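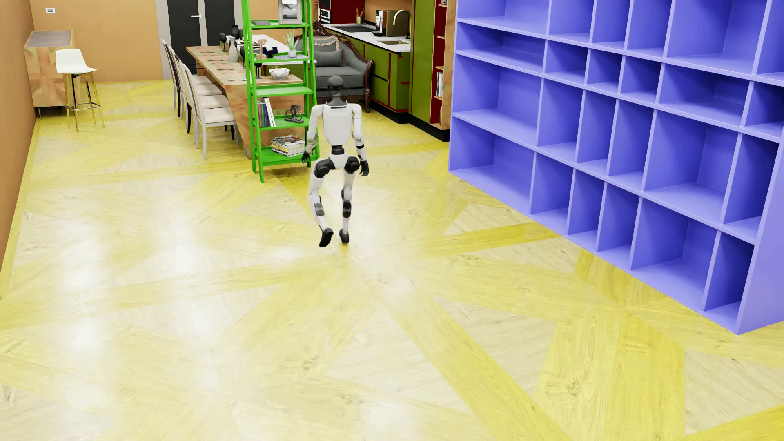 Running a Walking Policy in a Furnished Simulated Home

This guide explains how to load a trained walking policy into the Stollis simulator and run it in one of the furnished home environments. It is intended for users who have completed the Bivex installation and can already run the humanoid on the flat test plane.

Before You Begin

Confirm that the policy file was exported with Daza. Files saved directly from the training script do not include the joint order table and will be refused at load time.

Step 1. Set the control rates

Open the run settings and set the policy rate to 50 Hz. Set the physics rate to 400 Hz. The policy then issues one joint target for every eight physics steps. Do not change either value while a run is in progress.

Step 2. Load the home

Select a home from the scene list and wait for the collision shapes to finish building. Open furniture needs particular care. A ladder shelf or a dining chair should use the detailed collision setting, so that the gaps between uprights and legs remain open to the planner. Large cabinets may use simple boxes.

Step 3. Place the robot

Set the starting pose on a clear part of the floor. Both feet must be flat and the pelvis level. Hold the standing controller for 5 seconds before handing over to the walking policy.

Step 4. Check the camera input

Glossy floors produce bright reflections, and a floor laid in bands of strong color may be read as a change in height. If the height map shows steps on a level floor, turn on the reflection filter and reload the map.

Step 5. Attach the follow camera

Choose the rear view. It keeps both feet visible during the swing phase and makes toe drag easier to notice.

Step 6. Start the run

Send a forward command at low speed and record 6 runs from the same starting pose. Logs are written to the Brovimard project folder under the scene name.

Troubleshooting

Robot falls at handover: check the joint order table first, then the starting pose.

Planner reports no path: inspect the collision shapes of the nearest shelf or chair.

Foot passes through the floor: confirm the physics rate in the run log.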